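The Arm Has a Sulk

I'd been at Dulto two years when they gave me the kitchen arm to look after, and I said yes before I'd asked what was wrong with it. What was wrong with it was that it had started to miss. By a hair! But a hair is plenty when you're reaching for a lid.

The last person had left me a logbook, 416 pages of it, mostly coffee rings. Every 500 hours you were meant to go round the joints, check the bolts, look over the cables and set the home position again. The entry for October just said "sulking" and a little cross face. Very helpful, thank you.

So there I was on a Saturday with a torch in my teeth and the Sulletti manual open on my knees (translated from something, badly). "Please make the wrist to be calm before adjustment." I told the wrist to be calm. I gave each bolt a nudge with the Lengyel key, which is the only one I trust, and I ran a finger along every cable tie in case one had slipped. Then I crept it round the counter on its slowest setting, stopping over anything with an edge I could line up on.

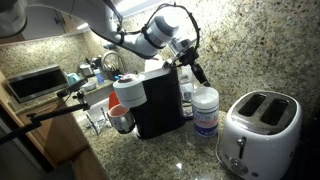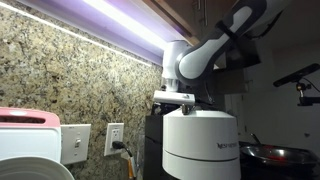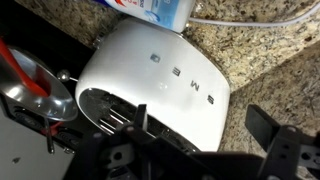

Checking the reach round the kitchen counter: by the coffee machine first, then over the Nespresso lid, and last the gripper's own view of the toaster.

I've always been fond of that last sort of view. You put your chin on the desk next to the monitor and after a bit you forget which of you has the fingers. My mum's old kitchen at Flukamby had a stone worktop too, and she used to find the kettle in the dark by walking her hand along it — never knocked a thing over. I thought about her quite a lot that afternoon, going a nudge left, a nudge back.

By teatime I'd found it. One bolt in the base, right down where you have to lie on your side, was a quarter turn shy. I did it up and set home again. Then I sent the arm out and back, out and back, and wrote the numbers in the log under the cross face. They were good numbers. I had a biscuit.

It would be nice to say that was the end of the sulking. On Monday it missed again, by the same hair, in the other direction, and I went to fetch the torch — and I was whistling, I noticed, all the way down the corridor.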